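Flirkero folding board, large size: review

Posted Saturday, September 28, 2019
Filed under: Laundry and storage

The Flirkero is a hinged plastic board for folding clothes. You lay a garment face down on it, flip the side panels over one after the other, flip the bottom panel up, and you should be left with a neat rectangle. Boards like this have been used in clothes shops for years, and there are plenty of versions for the home. I bought mine in July from Munell in Plandlow, where it was on the shelf with the airers and peg bags, and it has been used for most of the washing in the house since then.

It comes in two sizes. The small one is meant for children's clothes and I have not tried it. Everything below is about the large one.

What you get

The board is made of four panels joined by flexible plastic strips. There are holes through the panels, which keep the weight down and stop air being trapped when you flip a side over. The colour is a pale grey and there is no choice of another. It arrives folded in a cardboard sleeve with a printed sheet of instructions, and there is nothing to put together.

The instructions are short. The drawings show a T-shirt, a pair of trousers and a towel, and that is all. Anything with a collar, a hood or buttons is left for you to work out. I would have liked a drawing for long sleeves, as these are the hardest things to fold well and probably the reason a lot of people buy a board in the first place.

The plastic strips were stiff when it was new and the side panels would not lie flat. I left it open under the spare mattress overnight and it was better the next day. After a few loads of washing it stopped being a problem.

T-shirts and short sleeves

This is where the board does its best work. Put the shirt face down with the neck at the top edge, smooth it out, left panel over and back, right panel over and back, bottom panel up. The finished shirt is the same width every time, and a drawer of them looks tidy without any further effort. Once you have the rhythm it is a little quicker than folding by hand, though the main difference is in how even the pile is.

Smoothing matters more than the flipping. If the shirt goes down with a ripple across the back, the ripple is folded in and will still be there when you take it out of the drawer. Thin cotton tends to cling to itself when you lay it down, so it helps to hold it by the shoulders and lower it from the hem upwards.

Polo shirts are fine as well. The collar stands a bit proud of the pile, so I turn every other one round.

Long sleeves

Long sleeves are a different matter. They stick out well beyond the side panels, and if you flip the panel without dealing with them first they come over in a heap and hang off the other side. There are two ways round it that I have found usable.

The first is to flip the panel over with the sleeve on it, leave the panel where it is, and turn the sleeve down so that it runs along the edge towards the hem. Then open the panel again and do the other side. This gives the flattest result, but you need one hand on the panel and one on the sleeve.

The second is to fold both sleeves across the back of the garment before you touch the board. It is easier, and thicker in the middle. For jumpers I use this one. For shirts I prefer the first.

In either case the sleeve needs to be pulled straight from shoulder to cuff before it is folded. A sleeve that has dried bunched up will carry its creases into the fold whatever you do, and on white cloth they show more than on anything patterned. It is worth holding each sleeve up towards a window for a moment. Side light picks out creases that you will miss under a ceiling lamp.

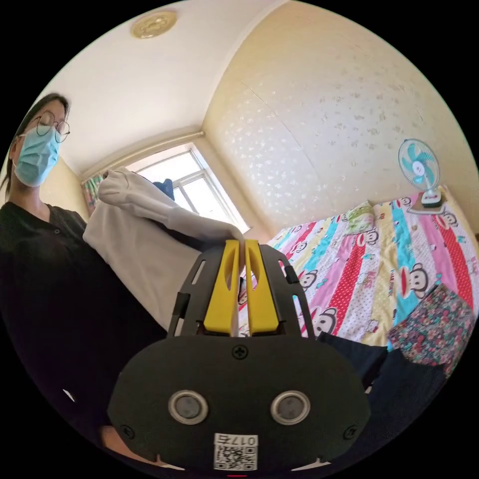 White with long sleeves: the creases run along the sleeve and show up against the window.

I did a plain comparison with four white long-sleeved shirts, all the same make and size. Half were folded on the board using the first method and half by hand on the bed. They went into the same drawer and came out at the end of the week. The board ones had a sharper line down each side and a flatter back. The hand-folded ones were wider and softer at the edges. As for creasing in the places that matter, the front and the collar, I could not tell them apart. If you iron your shirts and wear them under a jacket, hanging them up is still the better answer, and no board will change that.

Trousers, towels and bedding

Trousers work if you fold them in half lengthwise first and use only the middle and bottom panels. By that point you have done most of the folding yourself and the board is only setting the length. I have gone back to doing trousers without it.

Hand towels are good. Bath towels are too thick, and the side panel springs back open when you let go of it. Pillowcases come out very well, and a stack of them takes up noticeably less room than it did. Sheets are out of the question, fitted or otherwise.

Thick jumpers can be done, but you have to press the panel down and hold it for a moment. A heavy wool one strained the plastic strip enough for it to turn white along the bend. It has not split. I do those by hand now.

Where to use it

The large size needs a clear, flat surface with space at either side for the panels to open. Our kitchen table is big enough. The top of the chest of drawers is not, and the board slides about on the bed unless you keep a hand on it. An ironing board is too narrow. If you fold in a small bedroom with only a bed to work on, I would think about this before buying.

It is also noisier than you might expect. The panels slap down on a hard table, and late in the evening the sound carries. A towel underneath helps and stops it sliding as well.

Storage is simple. It folds down to the width of a single panel and stands upright beside the wardrobe. There is a hole at the top that will go over a hook, though the board swings open when it is hung up unless you tie something round it. A strap or a popper to hold it shut would have cost very little.

Cleaning and wear

A damp cloth is enough. Lint collects around the holes, more from towels than anything else, and a dry brush shifts it. The grey has not marked, apart from a smear of blue from a new pair of jeans that came off with washing-up liquid.

The strips are the part I would expect to go first. They take all the bending and they cannot be replaced, so if one splits the board is finished. Mine are sound apart from the whitening I mentioned.

Compared with the Galbraith

Before this I had a Galbraith board, which was a stiff card one with a cloth cover. It was quieter and nicer to handle, and the cover gripped the clothes so that they did not slip while you were smoothing them. It was also narrower, which made a fold better suited to shelves than to drawers. The card went soft at the corners in the end and the side panels stopped giving a clean edge. The Flirkero is plainer and feels cheaper, but it has kept its shape, and it can be wiped down if something is spilt on it. The Galbraith could not.

If you have deep shelves and fold mostly knitwear, I would still look at the Galbraith. For drawers and cotton, get the plastic one.

Good points

Very even results on T-shirts, polo shirts and pillowcases
Light, and stores flat
Easy to wipe clean
Nothing to assemble

Less good

Long sleeves need extra handling, and the instructions say nothing about them
Stiff when new
Noisy on a hard table
No fastening to keep it closed
Too springy for bath towels and heavy jumpers

Is it worth having?

It depends on what is in your washing basket. In a house with a lot of T-shirts and school polo shirts it will be used every week, and children can manage it without much showing. Ours gets used for tops and pillowcases and stays by the wardrobe for the rest. Somebody whose clothes are mainly shirts and blouses will get less from it, and may find that the sleeves take as long as they ever did.

I would buy it again at the price I paid, in the large size. I would not pay much more for it while the strips cannot be replaced.

Folding T-shirts and polos: 4 out of 5
Folding long sleeves: 3 out of 5
Instructions: 2 out of 5
Overall: 4 out of 5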